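About Ziltura

We teach robots to do everyday jobs, and we do it by hand!

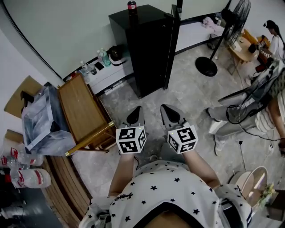
Ziltura started with 4 people and one very stubborn robot arm that could not, for love nor money, pick up a tea towel. We had written page after page of code telling it how. Then one of us got fed up, took hold of the arm and simply moved it through the job, fold and all. It learnt more from an afternoon of that than from the whole month before, and we've been hooked ever since.

These days there are 15 of us, and showing is what we do all day long. Sometimes we work with a pair of hand-held grippers, one in each hand, going through a task at the pace a person would really do it. Other times we sit at the controls and drive the robot from across the room (or from our other office in Kostau, if the connection is behaving). Both ways have their fans here, and the lunchtime arguments can get quite lively.

What do we teach? Putting away shopping, laying a table, sorting post, pairing socks - the small stuff that fills up a day. Our longest-running project, Zoravent, is all about two-handed jobs, where one hand holds and the other does the fiddly bit. Opening a jar is a good one. So is getting a pillow into a pillowcase, which took us 1025 demonstrations and which we are still absurdly proud of.

You don't need to be an engineer to be good at this. Some of our best demonstrators came to us from kitchens, care work and a flower shop, and they notice things the rest of us miss, like how you steady a bowl with your wrist before you've even thought about it. New starters spend their first week just practising with the grippers and making a mess. We love that week!

We also run the Sepúlveda open afternoons every October, when anyone can come along and have a go at teaching a robot something. Last time we had 59 visitors, and one family spent a full hour getting it to stack biscuits.

If you'd like to join us, or you have a job you think a robot ought to learn, drop us a line through the contact page. We read everything that comes in, and we do like an odd request.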